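Kunbridge Color Names

README, last touched 06/08/2023

Hi! If you found this through the Trivville craft forum, welcome, and sorry in advance for the column names. This is a list of color names that ordinary people use for ordinary stuff: yarn, house paint, thrift store lamps, bathroom tile, the car their uncle used to drive. It has 3658 rows, and each row is one name somebody gave to one color, plus a few notes on where I got it.

I started it in February because I was trying to sell some leftover yarn online and couldn't work out what to call any of it. I had a skein I'd been calling "sage" for years. My sister called it "hospital." My neighbor said it was obviously gray. So I started writing down what people said, and then I started asking strangers at swap meets, and then I had a spreadsheet and a problem.

What's in the folder

names.csv is the main file. You probably only want this one.
sources.csv says where each batch came from (swap meet, forum thread, paint counter, family).
merges.txt is my running list of spellings I treated as the same name.
old/ is the first version. Please don't use it, I only keep it so I can see what I broke.

The columns in names.csv

name: what the person said or wrote, lowercased. I left the typos in.
name_clean: the same thing with the spelling fixed. "Tourquoise" and "turqoise" both end up as turquoise here.
hex: my best match on a screen. Read the part about hex values before you trust it.
thing: what the color was on (yarn, wall, shirt, dish and so on).
batch: a number that points to sources.csv.
sure: y, n or blank. Blank means I forgot to ask.

How I collected it

Most of it is me holding something up and saying "what color is this?" I had a bag with 30 fabric swatches in it and took the same bag everywhere, so those swatches have far more names than anything else in the file. If you want to compare people with each other, filter to thing = swatch and you'll have a much better time. The rest came from forum threads where people were describing their own stuff, and I copied the words exactly as they typed them.

The paint counter batch is a bit different. Karppinen is the hardware store near me, and the folks at the counter let me hang around one slow afternoon and write down what customers asked for. No chip names in there, only what people said out loud. It's my favorite batch! One customer asked for "the yellow from old kitchens, but polite," and I have no idea what hex that is, so I left the hex blank.

About the hex values

They're eyeballed. I matched them by hand on my laptop, next to a window, and the laptop is not calibrated (I don't own the gadget for that). Dark colors are the worst. Everything called navy, midnight or ink is pretty much a guess between three values that look the same on my screen. If you're doing anything serious with hex, please redo it yourself and send me the results, I'd love to have them.

Names that gave me trouble

The blue-greens, mostly. People will argue about teal longer than you'd believe, and for a lot of them teal, turquoise and aqua are one word with three spellings. I ended up keeping them apart in name_clean and putting nothing clever on top. A table covering like this one is a good test of where you stand: 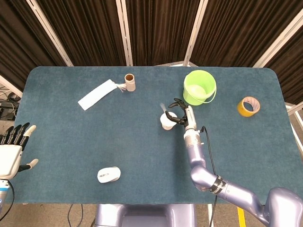 Blue-green is my least consistent group, and I've gone back and forth on it more than any other. My rule now is that teal stays teal even when the same person calls the same thing "sort of blue" a minute later, and both answers get a row. I'd put the felt-like stuff on that table down as teal with no second thoughts, but the robotic arm coming in from the right is the harder call, because lavender and silver are both fair and the file has no good way to say "both." For now I enter that kind of thing as lavender-silver with the hyphen and leave the sure column at n. The curtains at the back are brown and I'll hear no arguments. Brown has its own mess further down the file, where chocolate, coffee and "dog" all share a hex.

Known problems

Six batches have no sources.csv entry. I lost the notebook page.
Pink is thin. I didn't own much pink yarn.
"Nude" and "flesh" are in there as people said them, with every kind of hex. I don't merge them and I don't suggest you do either.
Some rows have a trailing space in name. I keep fixing these and they keep coming back.
The file opens weirdly in older spreadsheet programs unless you pick UTF-8.

Using it

Take it, use it, change it. A mention is nice but you don't have to. The palette picker in Zikuvov runs on an older copy of this list, so if your names don't match what you see there, that's why. I'll update it when I get a free weekend.

If you want to add names, send me a plain CSV with name, thing and sure filled in, and I'll do the rest. Please don't clean up the spelling before you send it. And if you have a good word for that hospital-sage yarn, I still have four skeins.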